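Moving cross-country in December, is a container worth it?
Giltcombe Community Boards > Home & Household > Moving

pebblefoot
So we signed the lease in Cosomcombe (yay!) and now I have to figure out how to get a two-bedroom apartment's worth of junk there from Giltcombe. It's 1200 miles. I have quotes from a full-service mover, a truck rental, and one of those containers they drop in your driveway. The container is in the middle on price, but the company wants an extra 500 bucks if we keep it past the first week.

Has anyone done the container thing in winter? My husband says truck, get it over with. I have never driven anything bigger than a minivan and the thought of a mountain pass in a box truck makes me want to lie down.

mossy_dad
Truck. Every time. You load it, you drive it, your stuff is where you are. We did a container once and it sat in a depot for 11 days while we ate off paper plates and slept on an air mattress that leaked.

quillandbutter
Gonna disagree with mossy_dad, we did a container from Giltcombe two winters ago and it was the least awful move I've had. The big thing is you get to load it slowly. I did books one night, kitchen the next, and by the time our friends showed up for the couch and beds there was hardly anything left.

Mine was a Cantero box and it had tie-down rings all the way up the walls. Ask about that before you book! The cheaper place only had them along the floor and you can't strap a tall dresser to a floor ring, not well anyway.
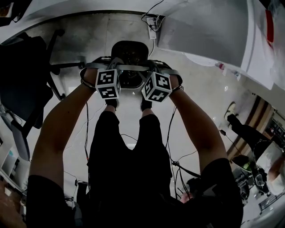
Also buy more straps than you think. I bought two packs and went back to the store twice. And put your mattress in a real mattress bag, the thick kind, not the painter's plastic my brother-in-law swore by. It ripped before we got it down the stairs.

pebblefoot
Ooh ok I didn't even know to ask about rings. Did yours show up when they said it would?

quillandbutter
One day late. They called the afternoon before and told us, so we just ordered pizza and camped out in the living room. The kids thought it was the best night of the whole move lol

mossy_dad
One day I could live with. Nobody called us once. I was on hold so long I learned the music.

tincan_alley
I'm with the truck people on price, but please count gas and a motel before you decide. My "cheap" truck got terrible mileage and I was paying for a room with parking big enough to turn it around in, and those aren't the cheap rooms. Plus I towed my car behind it and you can't back up with the trailer on. Found that out at a drive-thru.

quillandbutter
A drive-thru??

tincan_alley
I was hungry and I wasn't thinking. Moving on.

larkspur88
Has anyone said plants yet? Neither the movers nor the container people would take mine. I gave away all the big ones and drove the rest in the back seat with the heat on. Same deal with paint, propane and anything that's half a bottle of cleaner. Start using that stuff up now.

And I used the Mindbridge app for labeling boxes. It's fine. A fat marker is also fine. Write the room on two sides and the top, you'll never be able to see the top once they're stacked.

mossy_dad
Marker. I've seen people spend longer on the app than on packing.

larkspur88
Well I liked having the list on my phone when I couldn't find the shower curtain, so there.

pebblefoot
Ok update, I called Cantero and they do have the wall rings, and they'll waive the extra week if we unload by the end of the month. Husband is still voting truck but I told him about the trailer and the drive-thru and he got pretty quiet. I'm going to get the motel prices tonight and then we'll fight about it over dinner. Does anyone have wardrobe boxes they want to get rid of? I can pick up anywhere in Giltcombe after 5.

larkspur88
I have a few flattened in the garage, messaging you.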